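Kerden Bench Frame for Two Arms

Stodano workshop kit, frame and fixings only. Arms, controllers and power supplies are sold separately or supplied by you.

Overview

The Kerden is an open-fronted frame for people who want to run a pair of small robot arms at home or in a shared workshop. It bolts together from aluminium extrusion and gives both arms a fixed place along the front edge, with a floor panel between them and walls on three sides. Everything inside can be moved, swapped or taken off with one hex key.

We drew up the first version for our own workshop, where two arms clamped to an ordinary bench kept drifting apart over a few weeks of use. Each time they moved, the saved positions had to be taught again. With both arms on one base rail they stay where they were set, and the whole thing can be carried to another bench by two people.

What is in the box

Base rail and uprights, cut and tapped
Horizontal rail for the back
Two mounting plates, undrilled
Floor panel
Bag of corner brackets, T-nuts and M5 bolts
Hex key
Printed assembly sheet

Wall covering is not included. The uprights will hold any flat sheet up to 9 mm thick. Plain matt sheet is the simplest choice if you are using a camera, but tile-effect bathroom panel is cheap, wipes clean and has worked well for us.

Sizes

Inside width: 1000 mm
Extrusion: 40 mm series throughout
Mounting plate spacing: adjustable, supplied set to 400 mm between centres

The frame needs a bench that is flat and does not rock. If yours is uneven, pack under the base rail before tightening the uprights.

Putting it together

Lay out the base rail first and fit the uprights finger tight. Add the back rail, check the corners with a square, then tighten from the bottom up. The floor panel drops in last. Allow an evening for the frame and another for the arms and wiring.

The mounting plates are left undrilled because hole patterns differ between makes of arm. Offer up your arm, mark through the base and drill on a pillar drill if you can get to one. Most shared workshops have one. Deburr both sides before bolting down.

Leave slack in every cable. An arm that can reach the far corner will pull on its lead when it gets there, and connectors fail long before motors do. Move each arm by hand through its full travel with the power off and watch the cables as you go. Zip ties on the uprights are fine for fixed runs.

In use

The frame suits light work such as picking up cloths, sorting small items, moving things between baskets and passing an object from one arm to the other. It is not a guard. The front is open, and you should keep your hands out while the arms are powered. Fit a stop switch where you can reach it from your normal seat.

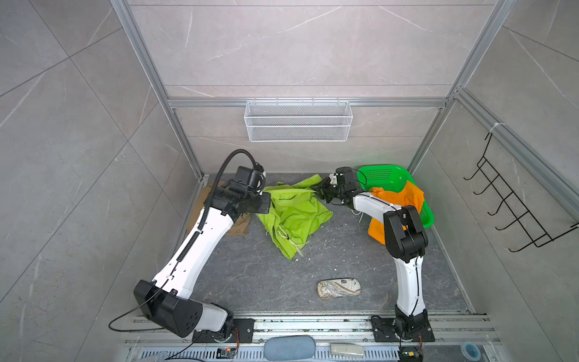 Two arms working on a lime-green cloth. Mesh basket and hook rack fitted to the walls.

Accessories

Telletti wall basket. Wire mesh, hangs under the back rail. Good for parts you want out of reach of the arms.

Telletti hook rack. Screws to a side wall or fixes to an upright.

Dissanayake plate set. A pair of spare mounting plates, for anyone who changes arms often and would like to keep both sets drilled.

Longer base rails can be cut to order. Please send the inside width you need and the make of arm.

Common queries

Can I use one arm? Yes. Leave the second plate off and slide the first along the rail to wherever suits you.

Will it take heavier arms? The rail will, but a light bench may not. Bolt the frame to the bench if it shifts when the arms speed up or stop.

Can the floor panel be replaced? Yes, with any rigid sheet cut to the same size. Avoid a gloss finish under strong lamps.

Delivery

Sent flat in two parcels. Orders placed before noon are normally packed the same day. The next batch of longer rails is due in February.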